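Skakora Community Kitchen
Table and Work Surface Check, Room 2
Walk-through done in March, mid-morning, before the lunch group

Table top
Pass. I love this table! The grain has held up so well and there's a lovely honey color to it. I ran a hand over the whole top and felt no splinters. One old knife nick on the hallway side has been sanded smooth since the last check — thank you to whoever did that.

Table legs and wobble
Pass. No rocking when I leaned on each corner. The felt pad is missing from the leg closest to the door. Please order from Cellden, same size as before.

Boards
Pass with comment. The slate-blue board is still my favorite for bread. It has a lighter scuff up near one corner, which I'd call wear and no more. I couldn't catch a fingernail in it. Check it again next time, and if it ever turns into a groove, retire the board.

Cloths
Needs attention, but so much better than last fall! The gray cloths are now kept apart from the hand towels, and the bin for used ones has a lid. Two things to keep up: a cloth that has wiped a board goes straight in the bin afterward, and cloths don't get left bunched up on a board between groups. Damp cloth on a board is how we got that musty smell.
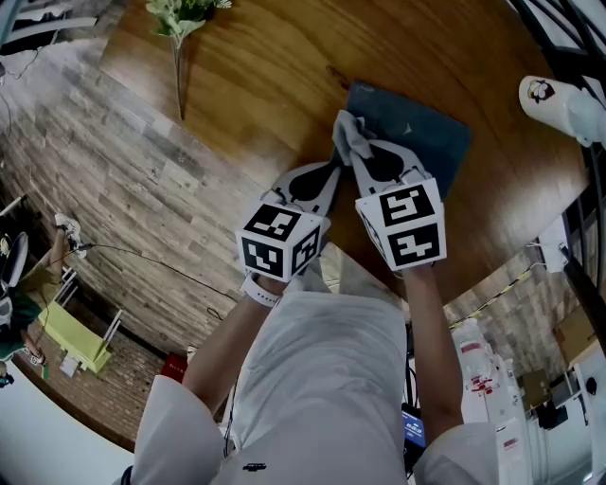
Wipe-down order is worth repeating for anyone new. Board first, both faces, then the table from the far edge toward you, then the near edge and the underside lip where crumbs stick. Fresh cloth for the table. Let the board dry standing up.

Cups and bottles
Fail, easy fix. They keep ending up at the far edge of the table, sometimes on their sides, and one good bump sends them to the floor. Stand them up or move them to the shelf. I'd be thrilled to see this one turn into a pass.

Plants
Comment only. The greenery makes the room so cheerful and I don't want it gone. Stems that hang over the work surface should be trimmed or tied back before food comes out, and any dropped leaves picked up.

Blinds
Pass. Slats dusted, cords wound up high on the hook.

Sleeves and wrists
Reminder. Loose sleeves get rolled or clipped above the elbow for food work. Watches and wristbands off at the sink.

Cleaning supplies
Pass. Spray bottles labeled, nearly 300 paper towels left in the Ngcobo carton. Shelf tag 322 has fallen off again — tape isn't doing it, try a zip tie.

Overall: good to use. Recheck cups and the missing leg pad next month.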